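# ustix-pegboard

Hi! This is the repo for Ustix, the little planning and replay layer I wrote for our two-armed bench robot, plus the pegboard episodes I recorded while building it. The code and the data live together because I got tired of them drifting apart. If you only want the data, skip down to "What's in the episodes."

Ustix sits between a policy (or a person teleoperating) and the arm drivers. It takes target poses for both grippers, checks them against each other and against the board, smooths them out, and sends them on. It also writes everything to disk in a format you can replay later, on the real arms or in the viewer. It does not do grasp detection. I use Skomum for that, and you can plug in whatever you like as long as it gives you a pose and a gripper width.

## Getting it running

You need Python 3.10 or newer and a working Skomum install if you want perception. Then:

 pip install -e .
 ustix check --config configs/bench.yaml
 ustix replay episodes/0001 --viewer

Run `check` first, please! It loads your arm config, moves nothing, and tells you if the two bases are swapped. I swapped mine and spent an entire afternoon blaming the smoother.

The viewer is a bit slow on the first launch while it builds the collision meshes. After that it's cached in `~/.ustix`. If you change the board layout, delete that folder, or you'll be planning around tools that have moved.

## What's in the episodes

There are 133 episodes, all on the same setup: a perforated pegboard behind a wooden table, hand tools on hooks and pegs, and both arms working from the near side. The tasks are things like moving a tool between the board and the table, or passing it from one gripper to the other. Scissors show up a lot. I picked them on purpose, since they're thin and lie flat and the loops and blades want completely different grasps.

Each episode folder has:

- `head.mp4`, the head camera
- `left.csv` and `right.csv`, joint angles and gripper width
- `plan.json`, what the planner asked for
- `notes.txt`, one or two lines from me, sometimes grumpy

Both arms get logged all the time, including when only one of them is doing anything. That makes the files bigger, but the idle arm matters more than I expected (it's the one that wanders into the other arm's path), so I kept it.

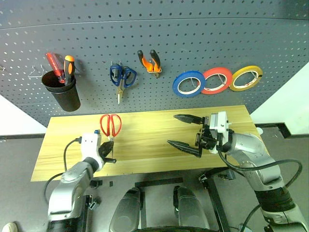 *Head camera: left gripper on the blades of the red-handled scissors, right gripper open over the table.*

Grasps on the blade end are tagged `blade` in `plan.json`, and grasps on the handle end are tagged `loop`. Filter on that if you're training anything that hands tools to people. I've left both kinds in, because for putting scissors back on a peg you often want the loops free.

The tape rolls are labeled by color only. They overlap a little on the board and Skomum likes to merge neighbors into one blob, so for those I fixed the masks by hand. The fixed ones have `manual: true`.

## Settings worth knowing

`settle_ms` is how long Ustix waits after the fingers close before it lifts. Default is 500. Lower feels snappier, but I don't go under that with metal tools.

`arm_gap_cm` is the minimum distance between the two arms, default 2. Handover tasks switch it off for the fingers only.

`seed` is 1939 everywhere, for no good reason. Change it if you want, but then your plans won't match mine.

## Known problems

- Pegboard holes confuse the depth filter. Turn on `fill_holes` and it mostly behaves.
- Cable slack isn't modeled at all, so leave some room at the outside of each arm.
- The Herrero driver drops its connection if you pause a replay for too long. Restart the driver, then resume.
- Windows: no idea, sorry. Patches welcome!

Next up is a proper two-arm regrasp planner. There's a half-finished one on the `regrasp` branch, and it works as long as the tool is already lying pretty much where it wants it.

Contact: open an issue in this repo | © Fetetti | Back to top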